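Waste and Recycling in Residents' Rooms: Frequently Asked Questions
Hullenby Residence, Etdale
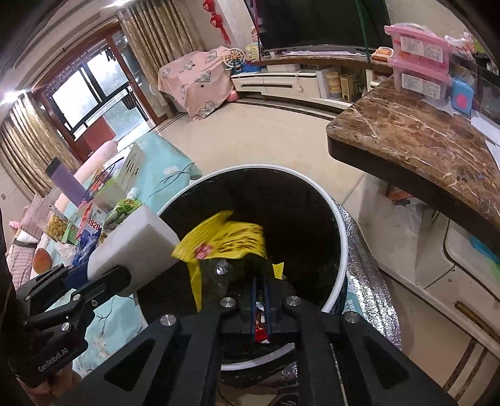
How often should I empty the bin in my room?
Room bins should be emptied at least twice a week, and on the same day if they contain food. Tie the liner, carry it to the waste room on the ground floor and fit a new liner before using the bin again.

Where do snack wrappers go?
Most snack wrappers are made of plastic film or of film bonded to a thin metal layer. The Etdale collection does not accept either material for recycling. Place them in the lined bin in your room with your general waste.

May I recycle the cardboard box that my snacks came in?
Clean, dry cardboard is accepted. Remove any inner bag, flatten the box and place it in the blue container in the waste room. Cardboard with grease or food on it belongs in general waste.

What about drink pouches with a plastic cap?
Pouches and their caps are treated as general waste. Please finish or pour out the contents in the sink first. Liquid left in a pouch is the most common cause of leaking liners on the stairs.

Is foil recyclable?
Plain kitchen foil may be recycled if it is clean. Press small pieces together into a ball, as loose scraps fall through the sorting equipment. Foil that forms part of a wrapper is general waste.

Am I required to use a liner?
Yes. All room bins must be lined. The front desk issues a roll of 21 liners to each room at the start of the term, and further rolls may be requested at no charge. Residents may use their own liners if they fit over the rim and can be tied closed.

May I keep food in my room?
Sealed, shelf-stable items such as packaged snacks and drinks are permitted. Once a package has been opened, its contents should be moved to a container with a lid. Fresh meat, fish and dairy products must be kept in the shared kitchens.

May I sort or unpack groceries on the bed?
There is no rule against it. Residents are asked to check the bedding for crumbs and small pieces of packaging afterward — these attract ants, particularly in rooms with a door to the garden.

When is the waste room open?
The waste room is open every day from 7 a.m. to 9 p.m. Bags may not be left in the hallway or outside the waste room door at any time.

Who collects the waste?
General waste and recycling are collected by Frei under a contract with the residence. Residents do not need to contact the company. Missed collections and full containers should be reported to the front desk.

How much waste does the residence produce?
The residence sent 2,730 pounds of general waste for disposal during the last term. Cardboard and other recycled materials are weighed separately and are not included in that figure.

Can I dispose of batteries or small appliances in my room bin?
No. Batteries, chargers and small appliances must be taken to the Prindetti drop-off point beside the main entrance.

Last updated: Jun 16, 2024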